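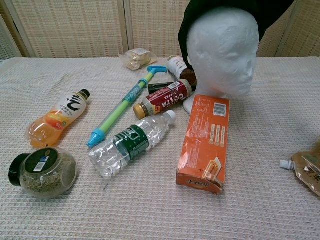 How far from a table should the folding divider stand?
Leave a gap of 14 cm between the table edge and the nearest panel. The gap is measured at floor level, with the divider fully opened and its end panels already angled.

4. Standing the divider behind a table

These instructions apply to Kendley woven-panel dividers with light wooden frames, in cream. For the Banora range, which has fixed feet, see section 6.

4.1 Before you start
Check that the floor is level and dry. Remove rugs from the area where the frames will stand. Clear the table, or move it away by 1,000 mm, so that the panels can be opened without touching anything on it.

4.2 Opening the panels
1. Stand the folded divider upright with the hinges facing you. Two people are needed for this step.
2. Undo the transport strap and keep it for storage.
3. Hold the first panel by its wooden frame and swing it out slowly. Do not push on the woven part.
4. Open the remaining panels one at a time, working from left to right.
5. Set each end panel at an angle to its neighbour. The divider must never stand in a straight line.
6. Press lightly on the top of each frame. If a panel rocks, close it slightly and try again.

Caution: Keep fingers clear of the hinge side when the panels are moving.

4.3 Replacing the table and cloth
1. Slide the table back to the 14 cm gap. Lift it if the floor is soft.
2. Lay the cloth and smooth it from the middle outwards. A waffle cloth shrinks at the first wash, so wash it before cutting it to size.
3. Check that the back edge of the cloth is not trapped against the panels.
4. Put heavier items down first. Close the caps of bottles and jars firmly before laying them on their sides.

Note: Loose fabric may rest against the lower part of a panel. Do not hang fabric, bags or lamps from the top of the frame.

4.4 Cleaning
Dust the weave with a soft dry brush, following the strands. Wipe the wooden parts with a damp cloth and dry them at once. Blot spilt drink from the weave with plain white paper; do not rub. Coloured drinks can leave a permanent mark.

4.5 Hinges and spare parts
Tighten the hinge screws by hand after the first week and again every June. Power tools will strip the thread. Replacement hinges are supplied by Tănase in packs of 6, order code 113. Damaged panels are repaired at the Foststead workshop only and must be sent with the hinges removed.

Section revised April 11, 2022.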